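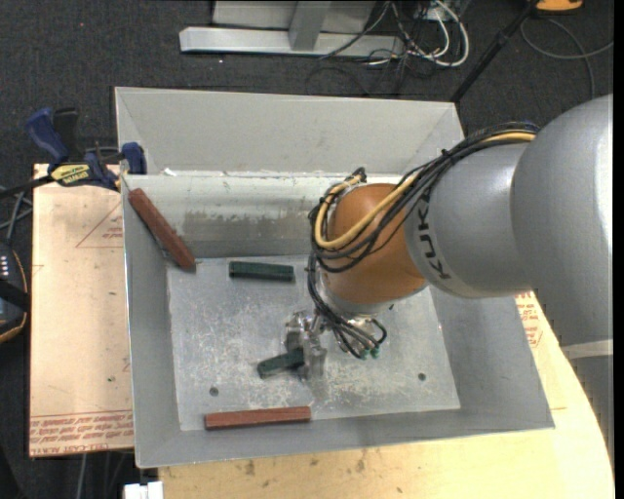 Sheet-Metal Bins

Home | Materials | Shop Containers | Glossary | Contribute

A sheet-metal bin is an open-topped container made from flat metal sheet, bent or joined into a box, and used to hold loose things that would wreck anything softer. That's the short definition, and it's the one I'd give you if you stopped me in a hallway. The longer one takes the rest of this article, because I've been fond of these things for years and the editors here have kindly let me write in my own voice (thank you, Amna Janjua, who also fixed my spelling of "gauge" in every single paragraph).

I'm going to stick to the stationary kind, the ones that stand in a shop and have parts dropped in and taken out all day. Dumpsters, coal scuttles and grain bins have their own entries.

What counts as a bin

People use bin, tub, tote, hopper and tray as if they were all one word, and in most shops you'll be understood whichever you pick. In this encyclopedia a tray is shallow enough that you can slide a part out over the edge. A hopper has an outlet at the bottom. A tote has handles and gets carried. A bin stays put, has a proper floor, and you have to reach down into it.

Mine at home is a tray by that rule. I still call it a bin.

Shape

The simplest bin is a straight-sided box, and for paper or folded cloth it's fine. For solid parts, sloping sides are much nicer to live with! A part that lands on a slope tends to head for the middle, where you can get at it, and the wider mouth gives your wrist (or whatever is doing the reaching) some room. Not everything slides, of course. A long block will happily lean in a corner with one end up near the rim and the other end down on the floor, and there it sits until somebody goes and gets it. The large gray bin at the top of the page has a long reddish-brown block doing just that in its upper left corner.

How steep should the slope be? I've heard people defend everything from barely tilted to nearly upright. At the old Candidthorpe works, where I spent three years as a trainee and then a junior estimator, the house rule was 55 degrees from the floor, and we all quoted it as though it had come down from a mountain. Rafia Mughal, who ran the bending shop, told me years later that 55 was the angle on the first drawing and it had simply never been changed. Her own preference was something gentler for blocks and something steeper for castings. I've come around to her view.

The back wall is often the odd one out. On many bins it carries on upward as a tall panel, which stops parts from going over the back when they're tossed in from the front. Some of these panels are one piece with the wall and some are separate, set behind it. I like the separate ones because you can swap them, but they do leave a seam, and seams collect every scrap and crumb in the building. Run a fingernail along one sometime.

The floor

Floors get the worst of it. Everything that goes into a bin lands there, and everything that comes out gets dragged at least a little way across it. Bare metal picks up whitish scratches and scuffs very quickly, thickest wherever the most picking goes on. I rather like this. You can look into a bin you've never seen before and make a decent guess at where people reach first.

Painted floors look terrific for about a month. After that you have a patchy floor and flakes of paint on your parts, so most shops I know leave the floor bare and paint the outside only, if they paint at all. Rubber mats are quieter. They also creep, curl up at the corners and trap grit underneath, and I've pulled out more of them than I've put in.

Round holes in a bin floor can be there for drainage, for bolting the bin to a stand, or because the sheet had a previous life as something else. Drain holes want to be at a low point. Bolt holes want to be where the stand is, and if you see two of them a good distance apart that would be my first guess, although I've been wrong about this in front of other people. Keep holes smaller than the smallest thing you plan to store. It sounds too obvious to print, and yet I once spent an afternoon under a bench at Candidthorpe with a flashlight, collecting washers.

Walls and wear

Walls wear in bands. Parts hit a wall at much the same height over and over, and hands and sleeves and boxes rub it there too, so after a while you get a dull stripe running across the metal, brownish or gray, with cleaner surface above and below. A band like that is harmless in most cases. It's grime and worn finish. If it feels rough or comes off orange on a rag, you've got rust starting and should deal with it.

The rim is the part that gets neglected, and it's the part that bites. A raw sheet edge will open up a forearm. Good bins have the rim folded over on itself (a hem), and the best ones have it rolled around a wire, which also keeps the long sides from bowing outward. If you inherit a bin with a raw rim, get some edge trim on it before you do anything else.

What goes in them

Castings, offcuts, fittings, rough blanks, returned tooling, wooden blocks, plastic blocks, the occasional sandwich. The bin isn't choosy. What matters more is how many different things you ask one bin to hold. Two kinds of part that differ clearly in color can share quite peacefully: reddish-brown and dark green, say, on a silvery floor, where your eye sorts them before your hand gets there. Two kinds of part in the same gray can't share at all. You'll be picking out the wrong one until you retire.

Long rectangular parts have habits of their own. They like to come to rest against a wall, either flat along it or tipped up into a corner. The flat ones are a nuisance to grip from the side because there's no space between the part and the wall. From above they're easy enough, provided the part is narrow enough to get hold of across its width. The tipped ones look easy and aren't, since they roll or slide the moment you touch the high end. Take the low end first if you can get to it. And a bin holding only a few blocks can be slower to empty than a half-full one, with each block lying in its own direction and the last ones tucked up along the front edge or the back wall.

Sizes

There's no standard that everybody follows. The ones I know best came from Trison, a small outfit that sold a bin 80 centimeters across the mouth and 50 deep, and for years half the shops in our valley had at least one. Nkosi made a wider model that was lovely to use and wouldn't fit through an ordinary door. I still see both at auctions. The Trisons have a spot-welded floor and the Nkosis have a folded one, and the folded floors have held up better in my experience, with fewer split corners.

For depth, the rule I give people is to stand next to it, lean over and touch the floor with a flat hand without lifting a heel. If you can't, it's too deep for daily picking. Raise the floor or lower the stand.

A full bin of metal parts can weigh an alarming amount. I've seen one tip the scales at some 600 pounds, on a stand that was plainly built for a good deal less. Check the stand.

Looking after one

Empty it completely now and then. I do mine in February, when things are slow, and there's always something in there I'd given up on.

Brush first and vacuum second. Wipe the walls with a barely damp rag and dry them right away. Go along the seams with a stiff brush, or a wooden skewer for the tight bits. Look at the corners for cracks, especially where the floor meets a sloping side, and look under the floor as well, where it's easy to forget there's metal at all. Dents in the floor can be knocked out from below with a rubber mallet and a block held on top (get a second person for the block, please). Deep dents are best left alone. Working them back and forth only thins the sheet.

Light surface rust comes off with a fine abrasive pad. Skip the oil on the floor unless your parts don't mind being oily.

Names and local usage

In the Sotulthorpe shops an open bin with a tall back was called a chair, and a bin with four even walls was a bath. I've never heard either word used that way anywhere else, and I'd love to know if you have. Rafia Mughal remembers "pulpit" for an especially tall back panel. I can't confirm it from a second source, so it stays out of the glossary for now.

See also: Hemmed edge; Hopper; Parts tray; Tote

Last revised 2022-07-07

Share (8) | 3 comments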